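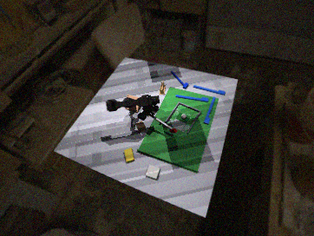

A thin grey square frame on a green mat.

Music News | Media Releases

Search this site... Go

Print this page
E-mail to a friend

09/05/2026

Alun Trevor announces second album and regional tour

Singer and guitarist Alun Trevor will release his second album, Kumham, through Hudeo Records next month. The first single, Morgan, is available now on all streaming services.

The album has 2 sides of all-new songs, recorded in April at Gritesitz Studio with Trevor's regular live band. Most of the vocals were done in the same room as the drums, and very little was added later.

"We'd played these songs in pubs for a long while before we went in," Trevor said. "I wanted them to sound the way they do at a show. If somebody coughed we mostly left it in - there's one on Morgan if you listen for it."

Morgan is a song about leaving a job in a country town and then driving back for a forgotten pair of boots. It has been part of Trevor's live set since last winter and was the last song finished for the album, after the band changed the chorus to a slower tempo.

Kumham will be released digitally and on vinyl. The first vinyl pressing is limited to 600 copies, with 50 of those signed and set aside for sale at the shows. Pre-orders are open through the label's online store.

Trevor will play four regional dates to launch the album, with the full band at each one. All shows are open to all ages, and under-16s must come with a parent or guardian. Venues and support acts will be announced with the ticket release.

"It's a small run of shows because everybody in the band has work on weekdays," Trevor said. "We'll look at more dates in the spring."

Review copies, lyrics and interview times are available on request from the Hudeo Records publicity desk.

ENDS

Print | E-mail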